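Section 4: Laying out the memory table

By now you should have the table up, the cloth on and the curtain hung (that was Section 3, and if your curtain is still in the bag, go back and sort it out first, I'll wait). This section covers what goes on the cloth and where.

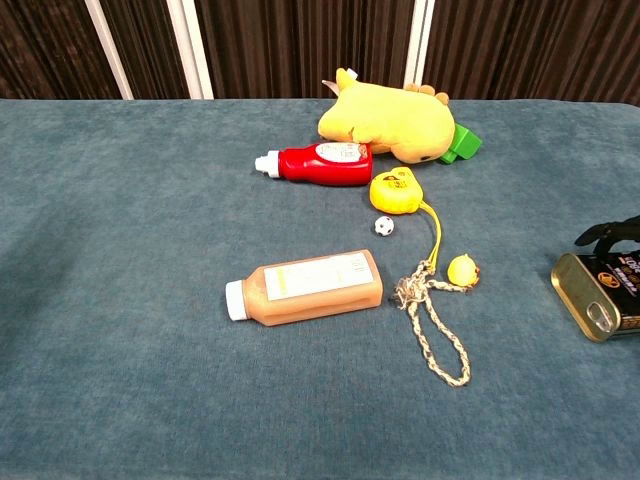
4.1 What you'll need

A boxful of ordinary stuff from around the house. I mean it, raid the kitchen drawers, the shed, the toy basket, the laundry shelf. The Drovholm kit comes with the cloth, the cards and the timer but no objects, and I like it that way because the best ones always come from home. My own table is a mixed bag: a yellow plush toy, a red squeeze bottle, a tape measure, a little black and white ball like a tiny soccer ball, a big orange bottle, some rope. Nothing matches anything and that makes for a good round.

You'll also want:

The deck of 54 prompt cards
The timer
A second cloth or an old sheet, big enough to cover the whole lot in one go
Paper and pencils for the players
A tea towel for drips

4.2 Choosing your objects

1. Go for things people can name in a word or two. If you have to explain what it is, leave it in the shed. I once put out a bit from my pasta machine and we lost half an evening arguing over what it was called.

2. Mix up the sizes. You want at least one big thing that pulls the eye and a few little ones that hide beside it. A large bottle on its side is great for this! People stare straight at it and the small ball sitting out in the open goes clean past them.

3. Repeat a colour on purpose. I love having two yellow things near each other, like my plush toy and my tape measure, since players write down "yellow thing" and then can't for the life of them remember which one. Red on its own is a gift to the players, so if you want a hard round, find a second red thing.

4. Put in something floppy. Rope, a scarf, a length of cord. Everybody remembers there was rope. Whether it was over or under the thing next to it is another matter, and there's a whole run of cards in the deck about exactly that.

5. Check lids. Every bottle, every cap, tight.

CAUTION: Don't use anything sharp, anything made of thin glass, or any bottle of cleaner or medicine if little kids are playing. They will pick things up. If you like the look of a coloured bottle, wash it out properly, fill it with water and a drop of food colouring, and put a bit of tape round the lid.

4.3 Placing the objects

Stand at the players' side for this, where they'll be looking from. I did it from the wrong side for ages and kept hiding things behind other things.

1. Smooth the cloth with the flat of your hand, working from the middle out. The felty sort grabs at itself, so lift and lay it again if you get a ridge. Small balls find ridges and roll down them.

2. Start at the back with your soft toy. Lay it on its side if it won't sit. Mine flops no matter what I do with it, so on its side it goes.

3. Lay the next object in front of the toy so the two are just touching. Touching pairs matter (see cards marked with the little hook), so pick your pairs and remember them.

4. Put your big object down towards the front, in the middle or a touch to one side. Bottles lie down. A standing bottle blocks the view for anyone on a low chair, and it only takes one bumped table leg.

5. Fill in the small things between. Leave a bit of bare cloth near the ball so it has its own little patch and isn't leaning on anything.

6. Drop the rope last. Don't arrange it! Just let it fall in a heap and tuck in any end that's hanging over the edge. If you've got a cord coming off something else, let it run into the heap, it's a lovely nasty detail for the harder cards.

7. Step back. If the whole lot looks a bit lopsided, good. I bunch mine in the middle and to the right and leave the left fairly open. A neat grid is much too easy because people remember rows.

NOTE: The Prasdale table is 718 mm high, and that suits grown-ups on dining chairs. For kids, either use the short legs or let them stand. Kneeling on chairs ends in tears.

4.4 Checking the background

The curtain is there to give people nothing to look at. Plain and dark is what you're after, with the folds hanging straight. Give it a tug at the bottom hem and run your hand along it. Poles and stands behind the table are fine so long as they stay put for the whole game. If you shift one between the look and the question, someone will notice that and forget everything else, and then you'll have a dispute on your hands.

Lighting: overhead is best. A lamp from one side gives long shadows, and shadows are clues.

4.5 Making your answer sheet

1. Before anyone comes in, write every object on the blank sheet in the back of the booklet. Do it now, with the things in front of you. I know you think you'll remember.

2. Next to each one, jot its colour, what it's touching, and which way it points. For bottles I put an arrow for the cap.

3. Read any labels you can and note them down too, but skip the ones that are too faint to read from a chair. It's not an eye test.

4. Fold the sheet and put it in your pocket. Not on the table. Teodor Voicu, if you're reading this, not on the table.

4.6 Covering up

1. Hold the second cloth by two corners and lower it from the back towards the front. Don't drag it. Dragging moves the rope, and it moves the ball most of all.

2. Lift one corner and have a peek to see that nothing's gone wandering.

3. Set the timer. Start a new group on the long setting and bring it down as they get better.

4. Call them in.

4.7 If things go wrong

The ball keeps rolling. Your floor's out of level. Fold a bit of cardboard under the leg on the low side, or press a dent into the cloth with your thumb and sit the ball in that.

Something has leaked. Lift everything off, blot with the tea towel (don't rub, the fuzz pills up), and turn the cloth over. The Zadska cloth is the same colour on both sides so you can carry on. Mine had sauce on it in March and it came out with cold water and dish soap.

Players are getting everything right. Swap the cards before you swap the objects. The last part of the deck, from the one headed Dumitrescu round onwards, asks about gaps and directions, and it's a lot harder than it sounds.

Players are getting nothing right. Take off the rope. Still hopeless? Take off one of your yellow things as well and give them another look.

Packing away is in Section 5. Soft toys go on top of the box and bottles go upright, please.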